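Udcombe Shared Workshop
Build Notes, Unit 4: Cloth into Basket
Handout revised Feb 14, 2022

4.1 Scope

Unit 3 ended with both arms homed and the hands answering to the glove input. This unit covers the first two-handed task on the Leka upper body: pick up one garment from the bench and put it in an open basket. Folding is left to Unit 6.

4.2 Bench setup

Table height is 900 mm, measured to the top surface. Set the torso so that the palms clear the front lip with the elbows bent. The basket goes on the left and the garment on the right, both within reach without turning the waist. Use a basket with a handle cutout in the near rim. The left hand needs it in step 4 below.

Dark cloth on a white top gives the cleanest outline for the head camera. Pale cloth needs the matte sheet from the Isten kit under it. Wipe the table before each set; stray threads get picked up by the cloth mask as a second object.

4.3 Wiring check

Finger cables run inside the forearm shell. With the shell closed, flex each finger through its full range and watch the current readout. A reading above 352 mA on a free finger means a pinched cable. Open the shell and reroute it before going on. Do not raise the limit in the config file to clear the fault.

4.4 Sequence

1. Left hand open, held below table level.
2. Right hand down onto the near corner of the cloth, thumb along the table edge.
3. Close fingers, then thumb. Lift straight up.
4. Left hand to the near rim of the basket, two fingers through the cutout.
5. Right hand across, release over the basket floor.
6. Both hands back to home.

Run 20 trials at half speed. Log grasp, lift and release separately, since a failed release looks like a failed grasp in the summary file.

4.5 Known problems

The thumb catches on the table lip if the wrist is too low. Raise the wrist target 20 mm and repeat step 2. The Plollness hand driver drops its zero after a power cut, so home it again every time.
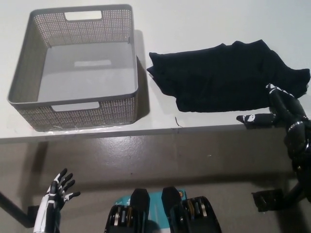
Fig. 4.1. Step 2: right hand on the cloth, left hand open below table level.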